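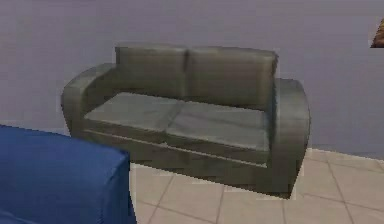

4.2 Changes to the inspection task

Figure 3. Simulated living room used in the route-review task: two-seat sofa, tiled floor and part of a blue-covered object at lower left.

Before the Nondia planner was introduced, cleaning staff at the Fragkou rental office walked each apartment and marked by hand the areas a floor robot should avoid. The planner moved most of this work to a desk. Reviewers now examine rendered rooms such as the one in Figure 3 and accept or correct the proposed route. Narrow gaps between furniture must be checked individually - the planner does not pass them without a reviewer's approval.

We logged 3935 review decisions made by five employees. Three of them had previously worked only on site. In interviews they reported less walking and more time seated, and two said that they missed knowing the apartments directly. Coarse rendering of furniture edges was a frequent complaint. Alvarado, who coded the interviews, grouped such remarks under "loss of contact with the room."

We use cookies to improve your experience. By continuing to browse this site you accept our cookie policy.

Shift length did not change, but the order of tasks did. Reviews were completed in the morning, and site visits were kept for routes that had been rejected twice.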